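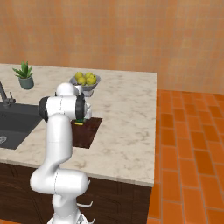 Dubbing Workshop Notebook, Skudach Post-Production
Entry 1432, 2026-05-27
Entered by Hooman Naseri

Reel three of Tralten, second language version. The object of the session was to bring the replaced dialogue into agreement with the revised picture cut received from the distributor, Werkadico. The revised cut is shorter than the one used for the first pass, and all cues after 741 have moved.

The cue sheet was conformed before any recording was attempted. Cues up to 741 were left as approved. Later cues were shifted by 75 frames, then checked one by one against the guide track. Two lines in the wedding sequence no longer have a matching shot and have been struck from the sheet. They should be kept in the session folder until the distributor confirms the cut in writing.

The father's speech at the ferry landing remains a problem. The translated line is longer than the original, and the actor's mouth is in full view until the turn toward the water. Three readings were recorded. The second fits the lip movement best but loses the pause before the daughter's name. It is my view that the pause matters more to the story, and the translator at Hoàng has been asked for a shorter wording. Takes one and three are retained.

The songs were not touched. Under the present agreement they stay in the original language, with subtitles. The lyric subtitles run too fast in the second verse and will need to be divided again. Colleagues working on the subtitle file are asked not to alter the spelling of the village name, as it was settled in October and appears on the printed posters.

Room tone for the courthouse interior was taken from the original effects track. A low hum is present below 200 Hz. A filter removed most of it, although the judge's voice became thin and the setting was backed off. This should be heard again in the large room before it is passed.

Outstanding: ferry landing line, lyric subtitles, courthouse tone, spelling of the second assistant director's name in the end credits. Reel four is loaded and has not been checked.

This site uses cookies to remember your reading preferences. Accept | Manage settings

3 comments

Recent entries
Tralten, reel two: crowd voices and street noise
Notes on matching children's voices
Subtitle timing for song sequences
Delivery checklist, revised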